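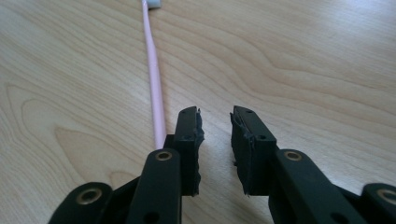
Lurnengate to mark life of watch repairer Belmiro Bragança

A memorial gathering will be held in Lurnengate in November for Belmiro Bragança, the watch and clock repairer who ran Prata in Sallow Street for 30 years.

Mr Bragança died at home in the summer after a short illness. His funeral was a small one, held at the crematorium outside Pevari with close family only, as he had asked. His daughters said they had since been stopped in the street by so many people wanting to know when they could pay their respects that they decided to arrange something larger.

The gathering will be in the main room at the Corn Hall, starting at 6 in the evening. There is no charge and no need to book. The arrangements are being looked after by Clinard, the funeral directors in Bridge Road, who can be contacted by anyone who would like to speak or read on the night. Speakers are being asked to keep to a few minutes each.

There will be music from the Pevari town band, with whom Mr Bragança played the cornet, and a supper afterwards. The family have asked for no black ties and no flowers.

Mr Bragança was born in a fishing town in northern Portugal, the youngest of seven children. His father mended nets and his uncle kept a small jeweller's shop, and it was in the back of the shop that he learned to clean and set a watch. He came to England in his twenties to work in a factory making gas meters, and moved to Lurnengate when the factory closed.

For a while he repaired watches in the evenings from a spare bedroom, and collected them from customers on his bicycle. He opened Prata, named after the Portuguese word for silver, when the lease on the old shoe shop came up. The shop sold a little jewellery, but most of its trade was always in repairs.

His elder daughter said he had kept a ledger of every job since the first day, with the owner's name, the fault and what he had done about it.

"He wrote it all down in pencil, in a mixture of English and Portuguese," she said. "If you came back after ten years he would look you up and tell you what had been wrong the last time. Some people found that a bit much."

The ledgers have been offered to the county record office, which has yet to reply.

Among the larger jobs in them is the clock on the Corn Hall itself. It had stopped and been left at ten past four for several winters when Mr Bragança wrote to the town council offering to look at it. He worked on it across one spring, mostly on Sundays, and sent in a bill for parts. The clock has been kept going since under a yearly agreement with the shop. The council said it was looking for someone to take this on and that the clock would continue to be wound in the meantime.

He also looked after the clocks at both primary schools and at the station waiting room, and for many years went out to Pevari once a month to wind the one above the stables at the old brewery.

A book of memories has been open at the library since September and will stay there until the week of the gathering. More than one of the entries is from a person who brought in a watch belonging to a parent who had died. One woman wrote that Mr Bragança had refused to polish the scratches from the back of her father's watch and had told her she would be sorry if he did. "I was cross with him at the time," she wrote. "He was right."

Another entry, from a former Saturday assistant, remembers being made to take apart and put back together the same alarm clock every week for a whole summer before being allowed near anything that belonged to a customer.

The book will be taken to the Corn Hall on the night so that people can add to it, and will then go to the family. Those who live too far away to visit can send a message by post or email to Clinard, who will print it out and put it in with the others.

A collection in Mr Bragança's name has so far raised £900. The money is to go towards tools for a young person starting out in clock or watch repair who lives in the Lurnengate or Pevari area. The family said they had not settled how it would be awarded, and would like to hear from colleges or repairers who could offer a place. Money can be given at the library desk, at Clinard or on the night – cheques should be made out to the Bragança Tools Fund.

Prata has been closed since June. Mr Bragança's younger daughter, who has been going through the stock, said there were still 30 or so watches and clocks on the shelves waiting to be picked up, some of them finished and paid for. She is asking anyone who left an item for repair to come in with their ticket, or with a description of the item if the ticket has been lost. The shop will be open for this between 4 and 7 on weekday afternoons until the end of November. Items which had not been worked on will be handed back as they are, with any deposit returned.

No decision has been made about the lease. The family said they had received one enquiry from another repairer and would be glad to see the shop carry on in the same trade, though possibly not under the same name.

Mr Bragança is survived by his wife, his two daughters, four grandchildren and a brother in Portugal, who is expected to travel over for the gathering.

Parking behind the Corn Hall is free after 5.30. The hall has level access from the market side, and a hearing loop in the main room.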